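Section 7. Faults and Stops During Battery Sorting

Read this section before you clear any stop on the Kavden sorting arm. The short card taped to the cell door is a summary, and it leaves out the step that matters most (step 3 below).

7.1 "Pick complete" is not proof of a pick

The controller reports "pick complete" when the fingers stop closing and the motor current reaches its limit. That is all it knows. It does not know what is between the fingers, or whether there is more than one cell there. The supplier's leaflet calls this "verified grasping." Treat that claim with care until you have watched the arm run a full bin yourself.

Fault code 42 means the fingers stopped at a width the program did not expect. In a mixed bin this can be a thicker cell, a cell gripped at a slant, or two cells side by side. The code does not tell you which.

7.2 Clearing a code 42 stop

1. Press the red stop button. Do not use the pause key on the pendant. Pause holds grip force and the arm may resume when the door closes.
2. Wait for the amber lamp to go out.
3. Open the wrist view on the pendant and look at the fingers before you open the door. Check for a second cell touching the one being held, and for metal bridging two terminals.
4. If you see swelling, a torn wrap, smoke or liquid, leave the door shut and go to 7.4.
5. Put on dry insulating gloves and eye protection. Open the door.
6. Support the held cell with one hand, then turn the manual release slowly.
7. Place the cell in the hold tray. Do not drop it back in the bin.
8. Close the door, reset, and run one pick at low speed.
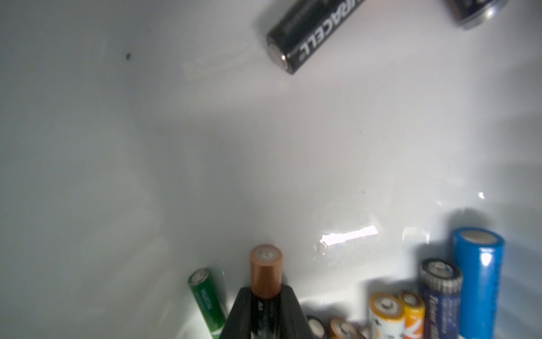 Bostport, May

Mixed bins like this one are where we have the most trouble. The gripper has a copper-topped cell, and a green one stands just to the left of it. Closer to the wall are cells of other sizes, including a tall blue one that is likely lithium-ion. The arm should not be trusted to tell that cell from an AA by grip width alone.

CAUTION: Never raise the grip force to get past a code 42. It makes the code go away and leaves the fault in place. A crushed lithium cell can catch fire some time after it has left the gripper.

7.3 The Pallville stop

Jhun Tolentino cleared the same code several times in one shift at Pallville by raising the force setting. The log shows every one of those picks as good. Marilou Barredo later found a dented cell in the finished tray. The cell did not vent, and we do not take much comfort from that. The setting is now locked under password level 2000, and only Minoru Kubo or Remedios Lagman may change it.

NOTE: Software release 657 is said to fix false pick reports. We have seen no test results for mixed bins. Follow 7.2 in full on all releases.

7.4 If a cell is damaged or hot

1. Keep the door closed and press the stop button if it is still out.
2. Cut power to the arm at the wall switch.
3. Clear the room and call the fire number posted at the exit.
4. Do not restart the arm until Remedios Lagman has signed the fault sheet.

Write down the code, the time and the grip width on every stop, including the ones that cleared on the first reset.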